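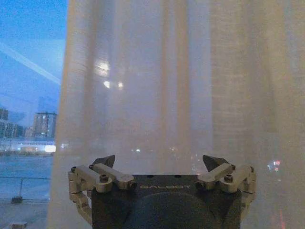
Figure 2. A sheer curtain at dusk, closed except for a strip at the left of the window. A contrail and part of the skyline show through the gap.

4.2 The gap at the edge

Of the 57 households in the study, nearly all told us at the first interview that their sheer curtains were either open or closed. The diaries disagreed. The most common position, by a comfortable margin, was one for which our coding sheet had no box: closed, but with a strip left bare at one side. We had spent most of October designing that sheet.

Participants rarely had a name for the strip. One called it "the draft," although it let in no air. Another, when shown her own diary entries, said that the curtain was closed and that she did not see what we were getting at. We adopted the term edge gap, following Kirkegaard's suggestion, and added the box.

Figure 2 shows an edge gap at twilight. The two parts of the window do quite different work. Through the weave, the outdoors is reduced to blurred shapes and points of light, and the folds make pale and dark bands that compete with whatever lies behind them. Through the strip, one can follow a contrail down a deep blue sky and pick out lit windows in a tall, flat-roofed building. A resident who wants to know what the evening is doing need only look left.

This matters for how privacy is usually discussed. Earlier work from the Netevon housing survey treats a sheer as a filter with a single setting, and asks people to rate their satisfaction with it on a scale from 1 to 10. Our participants gave high scores and then described standing at the one part of the window the filter did not cover. They wanted to be screened from the neighbors and also to keep an eye on them, and saw no conflict in this.

Dusk was the hour at which the arrangement came under strain. By day a sheer favors the person indoors; once the lamps are on, the advantage passes to the street. Several participants knew this perfectly well and could explain it at length - usually while sitting in a lit room behind a sheer. Only two households closed the gap at nightfall as a matter of routine. A third reported doing so, but the diary, kept by a teenage son, records otherwise.

We did not measure gap width in the first round. The second round, discussed in Section 5, included a tape measure.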